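I've been advising our school paper at Palma for 11 years, and in that time I have watched kids interview each other with phones propped against lunch trays, in hallways, next to the band room. So when Joaquín Bravo (our features editor this year, a junior) talked me into ordering two Musurar clip recorders for the profile series, I didn't need much convincing!

First, the good part. The thing is tiny. You clip it to a collar or a backpack strap, slide the switch, and a little green light comes on, and then everyone forgets about it — which is exactly what you want when a nervous freshman is trying to tell you about her family. Phones sit there on the table lighting up with texts. The Musurar just listens. Our quotes got longer and a lot more natural, and Joaquín's profile of Dardo Benítez, the exchange student who runs the chess table, is the best thing we've printed in ages. There's a whole bit about missing his grandfather's radio that I really don't think he would have said to a phone.

Battery life is great too. One recorder went 70 minutes in the cafeteria and then did two more interviews after school on the same charge.

Now the grumbling. The button for marking a good quote is right next to the one that stops recording, and yes, we lost the end of an interview that way. The kids stuck a dot of nail polish on it and it's been fine since. The clip is stiff on thin T-shirts. And the transcripts you get from the companion app are rough with names: it spelled Benítez four different ways in one page, so you still have to listen back with headphones and check every quote (you should be doing that anyway, and my students are tired of hearing me say so).

We tried the Zornus one before this and sent it back, mostly for the hiss. I'd buy the Musurar again, and we're ordering another in October for the sports writers, who talk to people outdoors in the wind. I'll update this once I know how it does out there — the foam cover looks pretty thin to me.

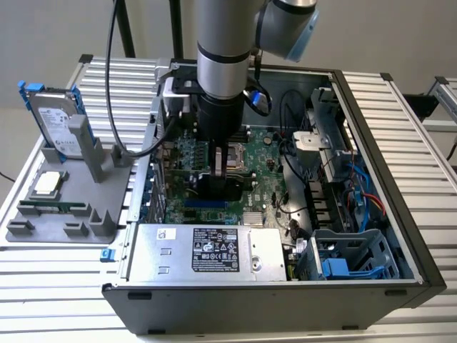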